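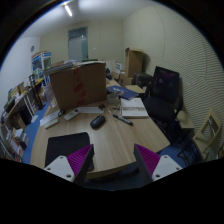
Fig. 1. Fingers open over the desk, mouse ahead of them.

Week 6 notes: collecting demonstrations by hand
Notes by Ramesh Negi, corrections to me or to Angeliki Rallis. Revised June 2025.

Reading before lab: Pennington handout, sections on episode length and on labels. Skip the math appendix, we do that later.

1. What counts as one demonstration

One episode = one object, one instruction, one start, one stop. Start recording with fingers open and target in view. Stop when the fingers are open again and have backed off. If you put the thing down and change your mind, new episode. Do not pause in the middle to talk to somebody, the policy learns the pause too.

Last year's group had more than 700 episodes from the Clarkside office and threw away a good part of them. Mostly starts. Hand already moving when the recording began, or the target outside the view for the first second or so. Look at Fig. 1 again, a start like that is usable: both finger pads visible, gap between them wide, nothing in the gap.

2. Clutter

Leave it. People tidy up before they record and then the policy falls over on a normal desk. Boxes, papers, a drinking glass, pens, cables, all fine. What you do change between episodes is the position of the target and of two or three things near it. Not everything at once. Move the target farther than you think you need to, a couple of inches is nothing.

Glass and clear plastic: keep them in for background, dont use them as targets in this lab. Separate topic, Otis covers it with the transparent object slides.

Big objects close to the target (cartons especially) block approach directions. Good, we want that. Approach from the side that is free, and vary your side when more than one is free. Most right-handed people come in from the right for an entire session without noticing.

3. Speed

Slower than you would with your bare hand, but one smooth motion. Stop-and-go approach is the most common fault after bad starts. Hover over object, correct, hover, correct. If you need that much correcting, practice ten minutes without recording first.

Wrist: no sudden rotation. The tracking drifts when you whip the tool around, and you only find out at processing. Arnau flags these episodes in the log as "pose jump", if you have several in a row restart the session.

4. Labels

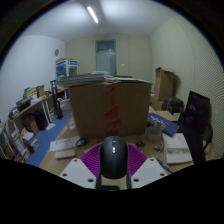 A label has to pick out one object and only one. Sounds trivial, is where most of the marks were lost in March. Write the instruction before you record, then check it against what is on the desk. "Pick up the computer mouse" is fine until there are two of them. In Fig. 2 a black mouse stands upright between the finger plates and there is a second, smaller one with a cable lying on the desk to the left, also black. So color does not help you. "The mouse with the cable" would name the one on the desk, and the other needs its own wording, size or position. Position words get tricky, "left" means left as the camera sees it at the start of the episode, write that at the top of your sheet and stick to it.

Bad labels: "get it", "the black thing", "tidy up". Also bad: a label that describes what you did instead of what was asked for. If you went for the wrong object, delete, dont relabel.

5. How many

Each pair: 70 episodes per task, two tasks. Pooled with the Urnden set we should land near 2000 for training, enough for the exercise in the second half. Hold out whole sessions for testing, never single episodes picked at random. Episodes from the same ten minutes look nearly the same, your test score will be lovely and mean nothing. Jenő Csizmadia's slides have the plot, random split vs. session split, worth two minutes.

6. Hand in

Session log, label sheet, list of deleted episodes with one word each (start, pose, label, drop). Drops stay in the list even when you delete them. Fitzsimmons wants them for the failure lecture.

Question that came up in class: can one person do both tasks and the partner do the labels? No, swap halfway. Two hands in the data is beter than one.

Next time: replaying an episode, and what to look for in the finger width curve. Bring a laptop with the viewer allready installed.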